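Atarska Burka 60 Upright Cabinet
Item no. 1169
In stock, ships from Mastamville

Back in the catalog after a long gap. Same steel shell as the old Burka, new hinges, better feet. Light gray only for now, white maybe in March if the paint shop gets to it.

What it's for: hallways, workrooms, break rooms, anywhere you need tall storage and don't have much wall. Coats, mops, binders, paper stock. Customers use them for all kinds of things.

Specs
Height 60 inches
Width 22 inches
Depth 22 inches
Shelves: 3, adjustable, 15 positions
Door: single, opens left or right (tell us when ordering, we can't swap it later)
Finish: powder coat, satin
Feet: screw-in levelers, set of four

In the box
Cabinet, assembled. Shelves wrapped seperately and taped inside. Shelf clips in a small bag, usually on the bottom shelf. Wall strap and two screws. Instruction sheet.

Please use the wall strap. Tall cabinet, narrow base. Load the heavy stuff low.

Lock kit not included. Order the Rosser cam lock if you want one, fits the predrilled hole behind the plastic plug. Two keys. Keyed-alike sets on request, add a week.

Shipping
Goes by freight, curbside. Driver will not bring it upstairs. Look it over before you sign, write any dents on the slip, then call us the same day. We had a few come back in spring with bent corners and no note on the slip, and the carrier won't pay on those.

Returns within 60 days, unused, in the original carton. Keep the carton!! Return freight is on you unless we sent the wrong thing.

Cleaning: damp cloth, dish soap. No scouring pads, no bleach. Touch-up paint sold by the bottle, ask for light gray satin.

Old Burka owners: new shelves do fit the old shell but the clips are diffrent, so order clips too. Old doors do not fit new hinges. Sorry, we get asked this alot.

Orders of four or more get a better price, email for a quote. Include zip code and whether you have a loading dock. No dock means liftgate, extra charge.

Questions on sizes or door swing, ask for Jummai Ajayi at the order desk. She has the drawings.

Page updated June 29, 2024. Prices on the current list, call if yours is older.
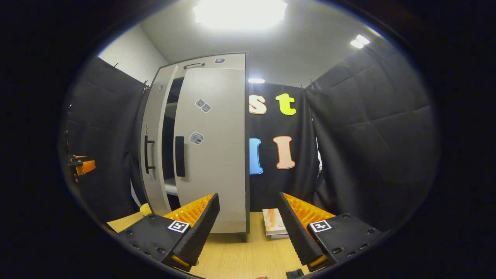 Tall cabinet, light gray, with black handle.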